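Home | Topics | Standards | Glossary | Random article | Contribute

Simulation practice for household robots

Simulation practice for household robots is the body of rules and habits that developers follow when they train or test a home robot in a computer-rendered room before running it in a real one. It covers how the rooms are built, how objects are given weight and friction, how trials are counted, and what has to be written down before a result can be compared with someone else's. Most of it is voluntary. Some laboratories and buyers make parts of it a condition of their contracts.

Background

Early simulated homes were made for navigation. A robot needed to know where the walls and large furniture were, and little else mattered. A sofa could be a plain block as long as it was the right size and stood in the right place. When developers began to simulate picking up, carrying and putting down, the same rooms were often reused, and problems appeared. Cups sank into tables. Boxes slid off cushions that should have held them. A gripper could close on an object with its fingers partly inside it and still be scored as holding it.

The Flaltby guidelines, first circulated among a small group of developers as a set of working notes, were an attempt to deal with these faults in one place. The notes were edited by Myfanwy Gethin, who had earlier written acceptance tests for warehouse arms. Later versions added a section on record keeping by Vandana Agarwal, and this is now the part most often quoted.

Scene preparation

Under the Flaltby guidelines, every object in a room has two shapes. The visual shape is what the robot's camera receives. The collision shape is what the physics engine uses to decide whether things touch. The two may differ, and the collision shape is nearly always simpler, but the gap between them has to be measured and stated for any object the robot is expected to handle or place things on.

Soft furniture gets its own paragraph. Armchairs, sofas and beds are usually modeled as rigid because deforming surfaces are slow to compute. A rigid seat makes placing easier than it is in a home, where a cushion gives under a load and may tip it. The guidelines allow rigid seats but ask that results on them be reported separately from results on tables and shelves.

Materials must carry a friction value from a listed source or from the developer's own measurement. Default values left in place by the software are to be marked as defaults.

Rendering quality

There is no minimum image resolution. Low-resolution views with jagged outlines are common in training because they can be produced quickly, and a policy trained on them may still work with a better camera. What the guidelines require is that the resolution, the lens settings and the position of each camera on the robot be given, along with any blurring or noise added afterward.

Views from a camera carried on the robot should include the robot's own parts wherever a real camera in that position would see them. Removing the arm from the image gives the software a clearer view than it will ever have in use. A held object that blocks much of the view is to be left as it is. Runs should not be dropped from the count on the grounds that the target was hidden.

Trials and counting

A trial begins when the robot receives its instruction and ends at success, at failure or at the time limit. The success test has to be written before the first counted trial. For placing tasks, the usual wording is that the object must be released, must be resting on the named surface and must stay there for 3 seconds with the gripper withdrawn.

The Brarkberg test set, which follows these rules, contains 1,297 starting arrangements. Developers may train on as many other rooms as they like but may not train on any of these. A full submission reports all 1,297, including those in which the simulator itself failed. Simulator failures are listed on a separate line and count as neither success nor failure — a point that was argued over for some time, as an unstable simulator can hide a weak policy.

Random seeds are recorded for each trial. A result that can't be repeated from its seed is flagged in the tables but not removed.

Records

Agarwal's section asks for a single log per run with the software version, the scene files used, the robot model, the seed and the final state of every movable object. Video is optional. Where images are published, they should be taken from counted trials and should not be re-rendered at a higher quality.

Logs are kept for as long as the result is cited. The Salameh archive accepts them at no charge in batches of up to 2,000, and runs its format checker every Sunday.

Moving to real hardware

A simulated result is not treated as evidence of safety. Force limits, emergency stops and pinch points have to be checked on the physical machine. The Wilex procedure, used by several small firms, starts with the arm at reduced speed and with light, unbreakable objects, and goes to normal speed only after the force readings have been compared with the simulated ones. Large differences send the work back to scene preparation.

Criticism

Some developers regard the record-keeping rules as too heavy for early work. Others say that the treatment of soft furniture is too lenient — a separate line in a table is easily skipped by readers who look only at the total.

Related articles

Collision shape
Domain randomization
Friction measurement
Gripper force limits
Reporting of failed trials
Robot acceptance testing
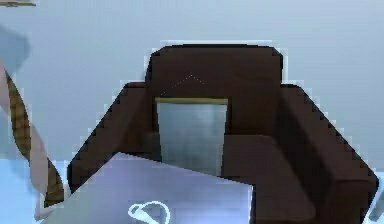 Can a robot that passes every simulated trial go straight into a home?

It should be tested on the physical machine first, at reduced speed, with its force limits and emergency stop checked. Simulated trials do not cover those points.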